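Chapter 4
Where Does the Courthouse Go? County Seats and the Fights Over Them 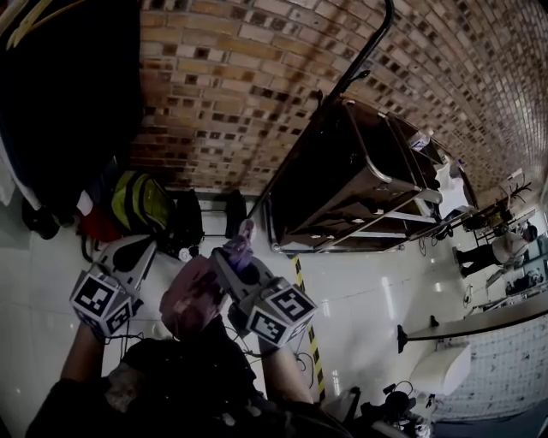

Fig. 4.1. A pair of hand-held grippers, the right one pinching a small purple object.

I grew up in a town that lost. If you drive through Boreo today you'll find a grain elevator, a school that now holds three families' worth of antiques, and a very large empty square with nice old trees all the way around it. Visitors ask about the square. It was laid out for a courthouse, and the courthouse went to Lateo, 26 miles up the road, and Boreo has been mowing the grass ever since.

My grandmother could still get mad about it. She wasn't born when the vote was held, but she had the story from her father, and she told it like she'd been standing outside the polling place with a notebook. In her version the Lateo people brought in railroad hands by the wagonload, fed them ham, and voted them twice. I believed every word until I was in graduate school and went to look at the returns myself. I'll get to what I found. First I want to explain why I think you should care about any of this, because I know "county seat" isn't a phrase that gets people out of bed.

When I taught the local government course for the first time, I did what my own professors did and started with the U.S. Constitution. Then we did the states, and somewhere near the end of November, with everyone tired, we got to counties for a day and a half. One of my students, Lorna Dela Peña, came up afterward and asked me a question I've been chewing on since. She wanted to know why her family had to drive over a mountain to contest a property tax bill when there was a much bigger town ten minutes away. Who decided that? I gave her some kind of mush about history. She was polite about it, but it was mush, and this chapter is my second try at an answer.

So, the basics. A county seat is the town where the county government does its business. In most places that means the courts, the sheriff, the land records, the election office, and the room where the county board meets (some states call the board a commission, and a few have other names for it, which we'll sort out in the next chapter). Some states don't lean on counties much at all, and in New England the town does a lot of the work that a county does elsewhere. But across the South, the Midwest and the West, the seat is where you go to get married, get divorced, record a deed, serve on a jury, and complain.

Now think about what that meant in, say, 1880. You went by horse or you walked. A trip to the seat could eat a whole day each way, so you needed a meal, and likely a bed, and a place to put the horse. You might as well buy nails while you were there. Lawyers wanted to live near the court. Newspapers wanted the county's printing business. The bank wanted to be near the lawyers. One public building could pull a whole main street into place around it, and everybody who owned a town lot knew that perfectly well.

That's the part I missed when I was younger. I thought of these fights as a matter of pride, the way you'd argue about football. There was pride in it, sure, and plenty. But a seat fight was also a fight over real estate — who owned the land next to the square, and what it would be worth in five years. Keep your eye on that as you read the cases in this chapter. When you see somebody making a noble speech about fairness to the farmers of the north end, go find out where he'd been buying.

There were a few usual ways to pick a seat. The legislature could simply name one when it drew the county. It could appoint locating commissioners, generally men from someplace else, who rode around, got wined and dined, and drove a stake in the ground. Or it could leave the matter to the voters. Many states ended up with rules for moving a seat, too: a petition with enough names, then an election, and often a bigger-than-half majority to make the move stick. You'll see why they wanted that last rule when we get to Somogyi, which held the seat, lost it, got it back, and then lost it again before the plaster was dry on the second jail.

Back to my grandmother's ham. The final canvass for the Lulton County election shows 3,803 ballots, and Lateo won by a little over 200. I went in hoping to find fraud. I really did! I had a chair at the long table in the records room and a whole week off, and I was going to be the one who proved it. Kalliopi Vlachopoulos, the clerk who was bringing up the boxes, watched me flip through poll books for two days and then asked whether I'd looked at Boreo's numbers yet. I hadn't. It hadn't crossed my mind.

Well, Boreo's precinct turned in nearly twice as many votes as it had men old enough to cast them. The names on the last few pages run in alphabetical order, all in the same handwriting. Lateo cheated too, by the look of it, though with more care. I drove home and decided not to tell my grandmother, and I never did.

I'm telling you because it's a good warning about sources. Nearly everything written on seat fights at the time came from one side or the other. The newspapers were boosters first. The county histories that came later were often paid for by the families who'd bought the lots. Family stories are worth having, and I love them, but they've been polished. What you want are the dull papers: poll books, petitions, deeds, the minutes of the county board, bills for hauling. You'll find samples of each at the back of the chapter, with the spelling left alone.

A word about what's ahead. We start with how county lines got drawn in the first place, including the old idea that a farmer ought to be able to reach the seat and get home again without too much trouble. Next come the rules for locating and moving a seat, with a chart comparing 10 state constitutions (skim the chart the first time, then come back to it). After that I take three cases in some detail — Lulton County, then Somogyi, then a quieter one where the two towns just split the offices between them and still do. The last section asks what a seat is for now, when you can renew your tags on a phone and the biggest town in the county may be one that didn't exist when the stake went in.

Before you go on, do one thing for me. Look up your own county seat and find out whether it was the first one. A lot of them weren't. If yours moved, write down the year and the name of the town that lost, and bring both to class.

Key terms for this chapter: county seat, locating commission, removal election, supermajority, canvass, poll book, plat, booster press.

4.1 Drawing the Lines

Pull out a map of any state west of the Appalachians and look at the counties before you look at anything else. On the eastern side they tend to be small and crooked, following creeks and ridges.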